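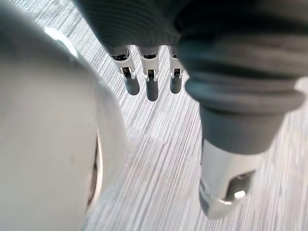

Shiuli Jayawardena

Tivholm returns bench: wrist view
README, October 2022

What is in here

541 episodes recorded at the Tivholm returns bench, in 9 folders, one per product group. Each episode has the wrist view, joint positions and a plain text note from the operator. Some notes are one word long. I left them as written.

The hand has small fingers with light metallic knuckle housings and dark rounded tips, and one much thicker digit with a ribbed sleeve and a silver metal tip. The software calls the thick one "thumb", so the logs do too. The silver tip is the thing to watch in the wrist view. If you crop the images, keep it in.

What the work was before

Two people per shift opened returned parcels, checked the contents and put them back on a shelf or in the scrap bin. The project plan says the robot "frees staff for higher-value tasks." I asked what those tasks were and have not had a list. Two people still work the bench. They now clear jams, restart episodes and write the notes you will find in the folders.

Milagros Lumbao, who trained most of the operators, asked me to put this in: "I used to be done with a parcel when it was done. Now I'm done when the machine agrees."

Known problems

"Success" in the label file means the episode ended without a stop. It does not mean the item was sorted correctly. Dušan Matoušek is relabeling the shoe folder by hand; the others are untouched.

Time spent by people between episodes was not logged. Any claim about hours saved that comes from this data should be treated as a guess, including the one on our own slides.

Please don't use the notes to rate operators. They were told in June that this would not happen, and I would like it to stay true.

Corrections go to Obaidul Haque.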